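How I label clothes-folding demos so the policy learns the grasp

I've been promising to write this up since June, so grab a cuppa. It's how I cut and label hand-held gripper recordings of garment folding before any of it goes near training. I picked most of it up from Ylva Dalen, and the rest I learnt by wrecking a perfectly good dataset (mine, sadly).

First up, trim each recording. I start the clip when the fingers begin moving toward the fabric and stop it once they've opened again and backed off. Don't be precious about it. If you leave in long stretches of hovering, the policy will happily learn to hover!

Next, find the first grasp and give it a label of its own. I use a garment word and a landmark word, so "hoodie, neckline" or "shirt, left cuff". We used to write "top", which was useless, as half the team meant the top of the garment and the other half meant a T-shirt.

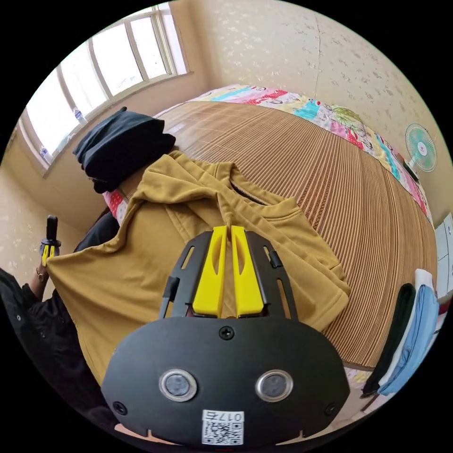 Labelled "hoodie, neckline": finger tips pinching the mustard fabric near the seam or zipper line.

Frames like that one are lovely to label because the yellow fingers stand out even against yellow-ish cloth, and you can see which bit of fabric they're on. When the fingers are buried in a fold, I tag the grasp "hidden" and move on. Guessing is worse than a gap.

Then do the split, and do it by room. This is the bit I got wrong. I had 867 clips, shuffled the lot, and my test scores looked fantastic until Idrisa Mrema asked how many bedrooms were in both halves. Um, all of them. Now I hold out 13 whole rooms, bedding and wallpaper and all, and the scores are lower but I believe them.

Last step: train on 200 clips before you train on everything. If the little model can't get near the right landmark, go back and watch 47 of the labels with a colour overlay on the fingertips. Mine were out by a few frames, every time, and fixing that helped more than any fiddling with the network.

I'll put the overlay script up once I've tidied the folder names.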